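Joysticks, Baskets and Odds and Ends: The Gallery Page
Home > Gallery > Controllers
April 2021

Welcome, and come on in. This is the gallery page for the controller side of the Prerkness Game Shelf, our little lending library of things that plug in and get played with, and I've been promising to put it up for so long that a few of you have stopped asking (thank you for your patience, and for the cookies). We're in Room 515 of the old Quiroga building, up the back stairs and past the room with the pottery wheels, and if you've ever been to see us you'll know that the stuff spreads out over whatever flat surface it can find.

I'm starting the page off small and I'll add to it as I go. My plan is a picture at a time with a little bit of talk to go with it, and since I do like to talk, please feel free to scroll. There's some background first, for folks who haven't borrowed from us before and would like to know how things work around here.

How the shelf began

We started with one carton of game pads and a steering wheel that had lost its table clamp. Then an arcade in Drindham closed its doors and let us have the contents of a back closet, and after that people simply kept turning up with bags. The shelf now runs to 200 pieces, if you include the pedals, and I do include the pedals, having carried every last one of them up those stairs! Most of it is ordinary. Some of it is lovely, and a few things I couldn't tell you the purpose of even now.

What I enjoy most is how different they all feel in the hand. Game pads are made to disappear when you're playing, and that's fine, but a flight stick wants you to know it's there. You sit up straighter. My own first one was beige and squeaked on every left turn, and I flew it over the same patch of make-believe coastline all one winter, mostly into the water.

Sorting and baskets

Everything that comes back from a loan, or arrives new to us, goes across the table before it goes on the shelf. I've tried doing this on the floor and I've tried doing it straight out of the bag, and my knees and my temper both prefer the table. Small parts and loose bits go in baskets. I'm very fond of a basket, as anybody who has helped me on a sorting afternoon can tell you. A box hides things from you until you've forgotten you own them, while with a basket you can glance in on your way to the kettle and there's the missing adapter, plain as day.

We did try labeling the baskets once. I bought a pack of 100 tie-on tags from Vevlow Stationers, wrote out the first few in my best handwriting, and then found that every tag said some version of "cables, other." The rest of the pack is still in the drawer if anyone's planning a wedding.

On cleaning a stick

I get asked about this more than anything, so I may as well put it down here. Unplug it first. Use a soft dry cloth on the handle and the top of the base, and a dry paintbrush (a cheap one, the kind from a child's paint set) around the buttons and down where the handle meets the collar. Crumbs love a collar. If the handle is sticky, dampen the cloth just barely and go slowly, and then leave the stick out overnight before you hand it back in. Please don't spray anything straight at it, even if the bottle says electronics on the front.

The ones with a rubbery handle are a bit trickier. That coating can go tacky with age all on its own, no matter how well you treated it, so if yours comes home feeling like a half-eaten candy, put a note in with it and we won't think badly of you.

On the table

The big flight stick gets the place of honor, white and gray with a tall gray handle, and a tiny screen set in the middle of the base between the buttons. I have a real soft spot for that round white collar at the bottom of the handle, and there's a basket with an orange rim keeping it company.
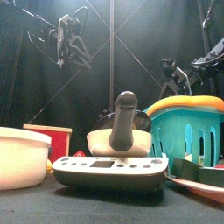
Could I put in a word for the big heavy bases, please? I fly with my left hand and a light stick skates all over my desk, so I end up holding it down with my elbow like a goose trying to sit on an egg. A good wide base makes all the difference to me, and I'd happily wait my turn for one.

That came in from a borrower in Drindham, and I've read the goose part out loud to everybody who'll stand still. It's a very fair point, too. Left-handed flyers get a raw deal from a lot of sticks, especially the ones with a handle molded to fit the right palm, and a plain upright handle is usually the kinder choice. If you let me know you're left-handed when you put your name down, I'll look through what's in and set something suitable aside for you.

Borrowing, quickly

Loans are for up to 7 nights, and you can renew by sending us a note as long as there isn't someone waiting. Bring a sturdy bag with a flat bottom, because sticks are top-heavy and will tip over in a tote and wrap their own cord around themselves. Pedals are lent as a pair with their cable. If a button stops working while you have it, write down which one and tuck the note under the cord, and don't open the case, however tempting those little screws look.

Coming next to this page

Steering wheels, I think, and then the trackballs, which deserve a page all their own if I'm left to it. I'd also love to show the dance mats, but I need a much longer stretch of clean floor and a dry afternoon to get them all unrolled. If there's something on the shelf you remember fondly and want to see up here, leave a note in the comments or drop it through the slot at Room 515, and I'll go and dig it out.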